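新闻稿
可即时发布

Prendis女性夜校九月开学，Durkolgate终于承认分数除法值得再学一遍

【Durkolgate讯】由Temetti教育促进会主办的Prendis女性夜校将于九月开学，首期招收103名成年女学员，学制20周，开设数学、读写和基础理科课程。学员完成课程后，可报名参加中学同等学力考试。报考手续由促进会代办，这样学员就不必亲自去领教那份表格了。

夜校面向Durkolgate及邻镇Rewi的成年女性，凡中途离开学校、没有拿到中学毕业证书的，均可报名。报名不设年龄上限，也不需要推荐信。促进会在筹备初期曾打算要求申请人提交一篇“学习动机陈述”，后来在内部试写了一遍，发现工作人员自己也写不出来，这项要求随即取消。

课程安排

教学点共有2处，一处设在Durkolgate中学的旧教学楼，另一处设在Rewi镇图书馆的阅览室。两地使用同一套教材，进度保持一致，学员因工作调班或家中有事，可以到另一处补课，不用事先请假，到了在门口的本子上写个名字就行。

每晚的课从七点开始。这个时间是征求了学员意见之后定下来的。促进会原先的方案是五点半，理由是方便教师下班；学员的答复相当一致：五点半的时候，饭还没做，孩子还没接，晾在外面的衣服也还没收。促进会接受了这一意见，并感谢学员用词的克制。

数学课从分数和比例讲起，往后是方程、平面几何和初步的统计。课程组在编写大纲时翻阅了大量现行教材，注意到其中的应用题多年来一直热衷于让同一个水池一边进水一边放水。新编讲义没有收录这个水池。取而代之的题目包括：怎样看懂一张电费单，分期付款到底多付了多少钱，一块布料裁两件校服够不够，以及一份工资条上为什么有那么多行，而最后一行总是那么小。

读写课的内容包括阅读合同、写申请、做会议记录，也安排了小说和诗歌。有人曾向促进会建议删去诗歌，认为它“不够实用”。课程组研究后决定保留诗歌，并把原定的一节“公文格式的演变”挪到了选修部分。截至发稿时，该选修内容尚无人选修。

基础理科以生活中的物理和化学为主，实验所需的器材由Durkolgate中学借出，用后归还。学校提出的唯一条件是烧杯要洗干净。促进会认为这个条件合理，并已写入学员守则第一条，位置排在“尊重师长”之前。

关于招生

首期名额的确定有一段小小的曲折。促进会最初按教室里的椅子来定人数，后来报名的人超出了预计，于是又去借了椅子。103这个数字就是这样来的，没有更深的含义。曾有一家合作单位建议凑成一个整数，以便印在海报上，促进会没有采纳：要么得劝退几位已经报了名的女士，要么得编出几位来，两种做法都不太像一所学校该干的事。

报名者从事的工作各不相同，有的在市场上摆摊，有的在成衣厂上班，有的照料家里的老人，也有几位已经退休。不少人离开学校的原因写得很短，例如“弟弟要上学”“家里说够了”“结婚”。登记表上“离校原因”一栏原本留了很大的空白，多数人只用了其中一角。促进会在整理这些表格时没有发表评论，在这份新闻稿里也不打算发表。

入学不设考试，只在第一周做一次摸底，用来分班。摸底的结果不公布，不排名，也不通知家属。最后一条是应学员要求加上的。有学员在登记时提出，她的儿子正在读初中，数学成绩一般，她希望等到自己有把握以后再同他讨论这件事。促进会尊重她的战略安排。

费用与托管

夜校不收学费，讲义免费发放。学员入学时交纳500元押金，出勤达到规定要求的，结业时全数退还。押金有困难的可以申请免交，申请表只有半页，填写时间应当短于读完本新闻稿的时间。

两处教学点都设有孩子的托管角，由在读师范生轮流看护，备有图书、画纸和积木。托管角同样不收费。需要说明的是，托管角只接收孩子。此前有学员咨询能否一并托管丈夫，促进会已经答复，目前暂不具备条件。

Rewi一侧的学员可乘坐晚间班车往返。班车由Rewi镇提供，线路沿河走，下课后在图书馆门口等候。镇方在协商时询问能否准时下课，课程组表示尽力而为，同时请司机带上一本书。 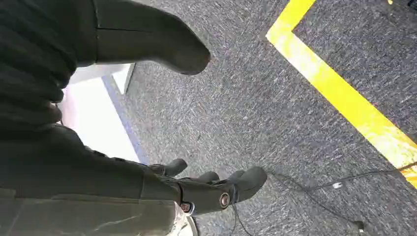 图：灰色地毯上方的深色机械手。Temetti教育促进会供图

教师与教材

夜校教师由Durkolgate中学的在职教师和几位退休教师担任，开课前全部参加了成人教学培训。培训的重点之一，是改掉一些在中学课堂里养成的习惯，例如点名时拖长声音，用粉笔头提醒走神的人，以及对着一屋子母亲说“你们的家长知道了会怎么想”。据促进会了解，最后这一句在试讲中仍然出现过一次，当事教师已主动请全班喝茶。

讲义由课程组自行编写，采用大字号印刷，每一课后面附有答案。是否附答案曾在课程组内引起较长时间的争论，反对者担心学员会抄。支持者反问，一个上了一天班、做完晚饭、又坐班车赶来上课的人，专门来抄答案的可能性有多大。争论到此为止，答案照印。

第一版讲义中有两处错误，均出在答案部分，是在试讲课上由学员指出的。课程组已经更正，并对此表示高兴，虽然高兴得略有些勉强。

主办方表态

Temetti教育促进会发言人表示：“我们办过不少项目，启动仪式一个比一个隆重，横幅一条比一条长。这一次我们把横幅的钱拿去印了讲义。仪式还是有的，大约20分钟，讲完就上课，请各位嘉宾体谅，也请准备了长篇讲话的嘉宾提前同我们联系，我们帮着删。”

谈到项目的目标，发言人说，促进会希望有尽可能多的学员走进考场，但不会把通过率写进宣传材料。“考试归考试。有学员告诉我们，她来就是想把当年没听完的那一课听完，至于那一课讲的是什么，她已经不记得了。我们查了旧教材，多半是分数除法。所以第一周就讲分数除法。”

Durkolgate中学在一份书面答复中说，学校欢迎夜校使用旧教学楼，教室晚上空着也是空着，并再次提到了烧杯。

开学安排

开学仪式将在九月第一个上课的星期二晚七点举行，地点为Durkolgate中学旧教学楼一层。Rewi教学点的学员当晚可乘班车前来，仪式结束后两地学员一起上第一节数学课，次日起分别在各自的教学点上课。

欢迎媒体到场采访。请采访人员留意以下事项：

上课期间请坐在后排，并把手机调成静音。

未经学员本人同意，请勿拍摄其面部或练习本。练习本尤其请勿拍摄。

请不要向学员提问“这么大年纪为什么还要读书”。促进会已代为收集到若干种回答，均不适合刊登。

到场的记者如有兴趣，可以领取一份摸底题自测，成绩同样保密。

首期名额已满，第二期的报名信息将张贴在两处教学点门口，不另发通知。有意应聘教师或托管看护的人士，可到Durkolgate中学门房领取表格，表格共一页，背面是空的，不用填。

关于Temetti教育促进会

Temetti教育促进会是设在Durkolgate的非营利机构，从事成人教育、学校图书补充和助学金发放工作。促进会日常经费来自会员会费和社会捐赠，账目每年在Durkolgate中学门口的公告栏张贴，供过路人查阅。去年张贴期间遇上下雨，今年改用了带玻璃的那一块。

关于Prendis女性夜校

Prendis女性夜校是Temetti教育促进会主办的成人教育项目，由Durkolgate中学和Rewi镇图书馆提供场地。夜校颁发的结业证书不能代替中学毕业证书，但纸张选得比较厚，可以装框。

媒体联系

Temetti教育促进会新闻组
办公地点：Durkolgate中学旧教学楼一层，楼梯右手边
接待时间：工作日下午。上课时间请勿敲门，可将问题写在纸条上从门缝递入，新闻组将在课间答复。

（完）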